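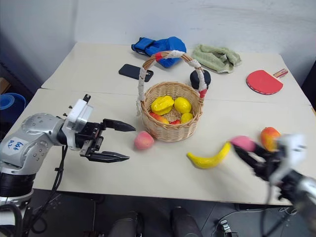 A wicker basket of toy fruit, with a peach, a banana and a mango on the table.

Fruit in a Basket

People have carried fruit in baskets for a very long time. A wicker basket is made by weaving thin, bendy stems over and under one another. The small spaces in the weave let air reach the fruit, and this helps it stay fresh. A tall handle makes the basket easy to lift with one hand.

The fruit on this page is for play and learning. Toy fruit never spoils, so it can be sorted and put away again and again. Real fruit needs more care. Heavy fruit should go at the bottom of a basket, and soft fruit — a ripe peach, for instance — should go on top.

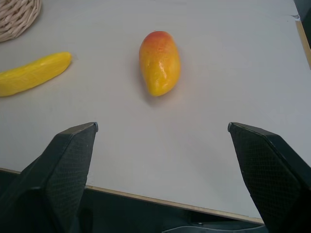
A toy mango, red-orange at one end and golden yellow at the other.

Mangoes grow on trees in warm places. Each one has a single large, flat seed inside. Some kinds stay green even when they are ripe, so color alone is a poor guide. A ripe mango feels slightly soft when it is gently pressed.

Word to know
Wicker: stems or twigs woven together to make baskets and furniture.

Text by Viera Skála for the Drerora Children's Library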